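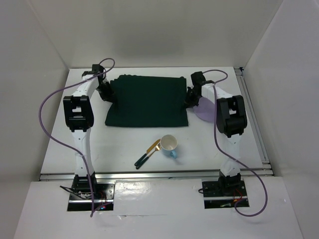

4. Upkeep of the two-arm cell

Our supervisor, Bongani Gumede, wanted a calibration every 100 cloth runs. We doubt the interval matters much. Of 294 runs logged in June, the bad ones followed cable snags far more often than drift, and the Drokodano manual has no advice on cables at all.

We now check the slack at each wrist and elbow before power-up, then the base plate screws, then the finger tips. Whether this helps is unproven. The left shoulder motor was replaced at run 118, so before and after hardly compare.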